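Where Does a T-Shirt Come From?

You probably have a T-shirt on right now, or at least one in a drawer. It looks like a very simple thing. It has a front, a back, two sleeves and a hole for your head. But many steps are needed to make one, and most of them start in a field.

It Starts With a Plant

Cotton grows on bushes in warm places. After the flower falls off, a green pod called a boll (say "bowl") is left behind. The boll dries and splits open. Inside are seeds wrapped in white fluff. The fluff is the cotton.

Machines pick the bolls and pull the seeds out. Then the fluff is combed so that all the tiny hairs, called fibers, point the same way. A spinning machine twists the fibers together into yarn. Try this with a cotton ball at home. Pull a little bit out, twist it between your fingers, and keep pulling. You will get a short piece of yarn, and it will be stronger than you expect.

Knit, Not Woven

The cloth in a bed sheet is woven. Its threads go over and under each other, like the strips in a paper mat. T-shirt cloth is different. It is knitted, so the yarn makes rows and rows of little loops. When you pull on the shirt, the loops change shape. When you let go, they go back. This is how a T-shirt can stretch over your head and still fit your shoulders afterward.

Knitted cloth is also soft and floppy. It bends easily, and it picks up creases wherever it is folded.
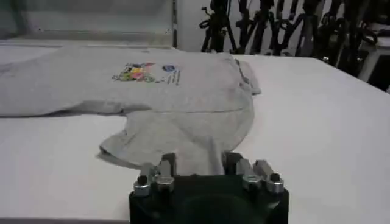

A gray cotton T-shirt with a printed picture. Look for the creases in the cloth.

Why Is Some Gray Speckled?

A plain red shirt is the same red all over. Many gray shirts are not one gray all over. If you put your nose close to one, you may see light hairs and dark hairs mixed together. This kind of color is called heather. To make it, the factory mixes fibers of different colors before spinning them. From across the room, your eyes blend them into one soft gray.

How the Picture Gets On

Most pictures on T-shirts are printed after the cloth is made. One old way is called screen printing. The printer stretches a very fine net over a frame and blocks up every part of the net where the ink should not go. Then the ink is pushed through with a rubber blade. Each color needs its own screen, so a picture with five colors has to be printed five times, and every layer must land in the right spot.

Kornél Barta prints shirts for a small company called Jemby. He made 371 shirts for a school fair one March, and the picture had four colors. "The yellow goes on first," he says. "Dark ink can cover light ink, but it is hard to do it the other way around."
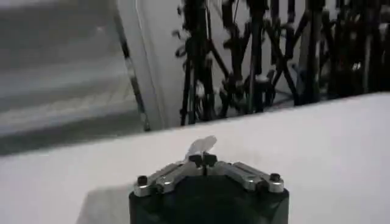 Plastic turns up in a lot of T-shirts too, even though you can't always tell. A fiber called polyester is made from it. Factories melt the plastic and push it through tiny holes, and it comes out as long, thin threads. Plastic can be made into nearly any shape or color. It can also be clear or frosted, as the little whitish piece in the picture, which lets some light through, seems to be. Once it has been made into thread, it can feel almost like cotton. Look at the label inside your shirt. If it gives two names, such as cotton and polyester, the cloth is a blend.

Folding It Up

When a shirt is clean, it needs to be put away. A fold makes the shirt smaller, and it also decides where the creases will be. Here is one easy way to do it.

1. Put the shirt on a table with the picture facing down.
2. Smooth it with your hands, from the middle out to the sides.
3. Fold one side in toward the middle. Lay the sleeve flat on top.
4. Do the same with the other side.
5. Bring the bottom edge up to the collar.
6. Turn it over.

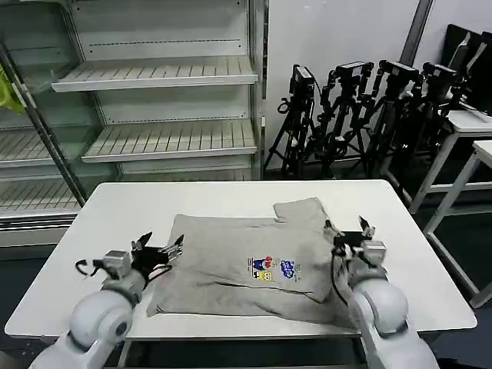

Go slowly the first few times. If a sleeve sticks out, open the last fold and try again. Shirts that are folded to the same size make a neat pile, and you can find the one you want without pulling out all the others.

Words to Know

Boll: the pod that holds cotton seeds and fluff.
Fiber: one tiny hair of cotton, wool or another material.
Yarn: fibers twisted together.
Heather: a color made by mixing fibers of different shades.
Blend: cloth made from more than one kind of fiber.

Written by Fatos Begović
Page updated 2/20/18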